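**Gripper comparison, second progress report**
2025-07-10
To: Rüdiger Stüber
From: Uwe Thiele

You asked whether the Trorncombe project can stop buying fingers and start picking parts. My answer is still no, and I would rather say so now than in the final report.

We have compared 2 finger sets since March, the Lammers pads and the Mareck pads, on the same arm with the same controller settings. Each set got 300 grasps. The Lammers pads dropped the part four times. The Mareck pads dropped it 45 times, nearly all on parts with a smooth body and something heavy hanging off one end.

That looks like a clear win for Lammers. I don't trust it yet. The Lammers runs came second, after we had already fixed the approach angle, and we never went back to repeat the Mareck runs with the fix in. Brullska's sales sheet says the pad material makes the difference – maybe it does, but our numbers can't show that.

The wrist camera is a separate worry. It sees the part well before the grasp. Once the fingers close, they hide a good share of it, and the controller falls back on finger position alone. For boxes I can live with that. For padlocks, where the shackle, body and key can all shift, I can't.
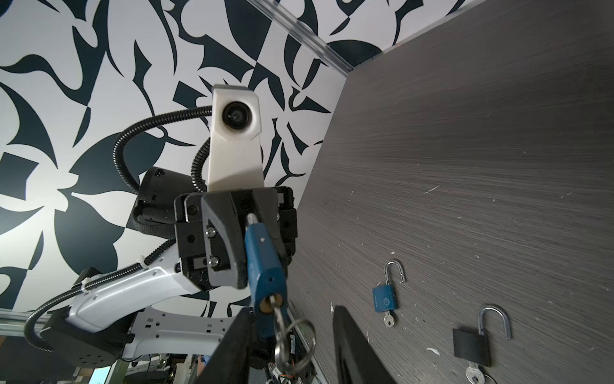 *Padlock trial: blue lock held between the fingers, key and split ring hanging below. Two open locks on the table.*

Padlocks stay in the test set, even though they make every result look worse. The vendor suggested leaving them out – I said no.

Next steps:

- Repeat the full Mareck series with the corrected approach angle.
- Try a second camera, fixed to the bench.
- Hold the Brullska order until both are done.

Spending is within plan. The schedule is two weeks behind, and the repeat runs will not help it.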